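Lernska Parts Holder for Desktop Tower Work
Bostmont bench equipment / Holders and trays

Printed grey parts holder for use beside an open desktop tower. Keeps a drive in its caddy, a processor and a memory module in fixed positions while the case is being stripped, checked or rebuilt.

Overview

The Lernska is a one-piece holder with upright posts and shaped slots. It is intended for benches where the same type of machine is opened repeatedly and the parts need to be set down in the same place each time. It replaces the usual arrangement of anti-static bags and tray lids, which works for a single repair but becomes slow over a batch.

Each position takes one part. There are no general-purpose compartments. Screws, drive rails and cable ties should be kept in a separate tray, as small items dropped between the posts are awkward to get out again.

The holder sits to the left of the tower in the standard layout, with the tower on its side and the motherboard facing up. It can be fitted to the right on request, but the positions are not mirrored and the caddy tab will then point towards the case.

Positions

Drive slot. Accepts one 3.5-inch drive mounted in a plastic caddy. The release tab stays outside the slot so that the caddy can be taken hold of without touching the drive. Maximum caddy length 177 mm, maximum height when standing 118 mm. A bare drive without a caddy will stand in the slot but is not held firmly.

Processor pocket. Square, with clips at the corners. The processor is carried by its edges. Set it down with the lid upwards and check the orientation mark before lifting it out again. The pocket is not a socket and applies no pressure to the contacts. Pocket sizes differ between processor families, so the family must be given with the order.

Module slot. A narrow slot for one memory module, held along its edge. Full-length desktop modules only. Laptop modules fall too low in the slot to be picked up cleanly.

Construction

The body is 3D-printed in grey plastic. Surfaces are left as printed and may show layer lines, mostly on the raised block and the posts. These do not affect the fit. Faces which touch a part are checked with a gauge before packing, and any stringing is trimmed off by hand.

The standard plastic is not conductive and does not drain static. Use the holder on an earthed bench and wear a wrist strap as for any work on open machines. A dissipative version is available to order under the same drawing number, suffix D.

Keep the holder out of direct sunlight and away from hot-air tools. The drive slot is the first part to distort if overheated, and a caddy that has begun to bind in it is normally a sign of this. Clean with a dry brush or a cloth slightly dampened with isopropyl alcohol. Do not use acetone.

Mounting

The holder is supplied with 4 screws and 4 slot nuts for benches made from aluminium profile. Slot width is 8 mm. Other widths need nuts from the Clumix range, which are ordered separately.

Slide the nuts into the profile first and leave the screws loose. Lay the tower on its side in its working position, then move the holder until the drive tab clears both the edge of the bench and the case. Tighten the screws in diagonal pairs. Hand-tight with a short key is enough; overtightening bows the base and closes up the module slot.

On a flat bench top the holder may be fixed with double-sided pads, although it will creep over time if caddies are pulled out sideways. Lift the caddy straight up before drawing it away.

Leave enough room behind the holder for the side panel if this is kept on the bench. Most users stand it elsewhere.

Use with opened towers

The layout was drawn up around business towers with tool-free drive caddies and expansion-slot latches, since these are the machines most often handled in batches. It suits any case from which the same parts are removed. Clear the SATA and power cables from the drive cage before taking a caddy out, and tuck them where they cannot drop across the memory slots.

Close the processor retention frame when the socket is left empty for any length of time. Fit the socket cover if the board maker supplied one.

Processor pocket and drive caddy at close range, then the holder on a slatted bench next to an open tower:

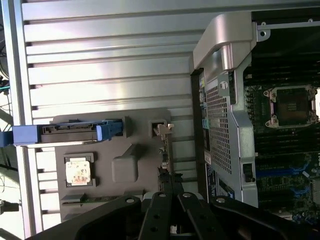
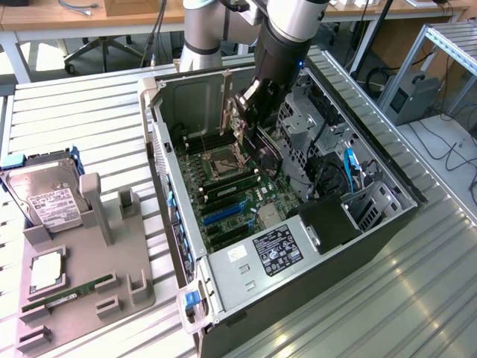 Options and spares

Marikar insert, drive slot. Thin liner for narrower caddies. Pushes in from above and is held by friction. Not needed for caddies that already stand without rocking.

Marikar insert, processor pocket. Changes the pocket to a smaller processor size. State both the original and the required family.

Clumix slot nuts. Packs of 8, steel, zinc plated. Available for the common profile widths.

Replacement screws. Packs of 4. Supplied without nuts.

Posts and pocket clips are part of the body and cannot be replaced singly. If one breaks, the whole holder has to be changed. Bostmont will reprint to the original order, including any altered pocket size, provided the drawing number on the underside can still be read.

Ordering

Give the following with each order: caddy length and height, processor family, profile slot width, and standard or dissipative plastic. A caddy sent in as a sample will be measured and returned with the finished holder. Drawings are accepted in place of samples, but a sample is preferred where the tab is curved or moulded at an angle.

Holders made to the standard sizes are held in stock. Altered pockets are printed to order and cannot be returned unless faulty — please check the processor family carefully before confirming.

In the box

Lernska holder, 1
Screws, 4
Slot nuts, 4
Short hex key, 1
Fitting sheet, 1

Drive, caddy, processor, memory module, tower and bench are not included.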